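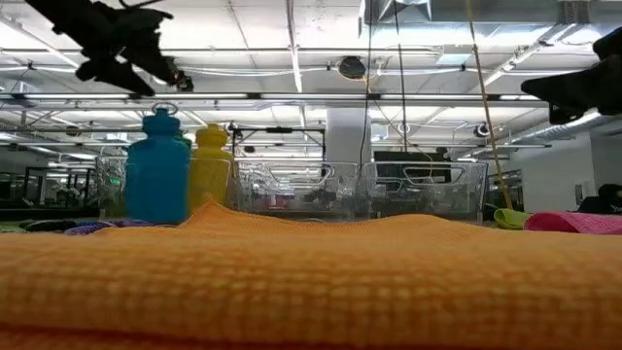
The Wedholm mill opens its doors one Thursday in July, and 168 of us turned up to watch towels being made. Parking was 5 dollars, payable to a man in a deck chair.

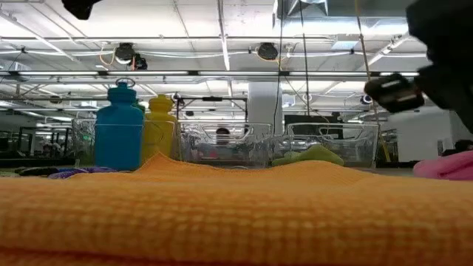 The tour starts in the weaving hall, where the Prerberg looms are so loud that our guide simply pointed at things and nodded. I nodded back. I learned a great deal about nodding.

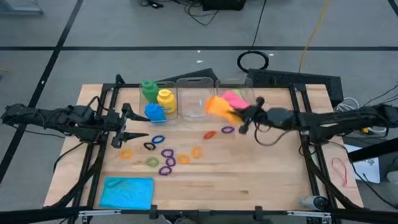
Lunch and the shop

The canteen does a decent pea soup. Seconds are sold by weight next door, and I left with more bath mats than I have baths. 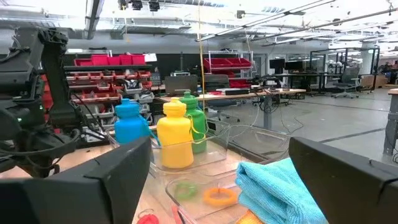 The bus back to Skukeswood goes at 4:15 and does not wait.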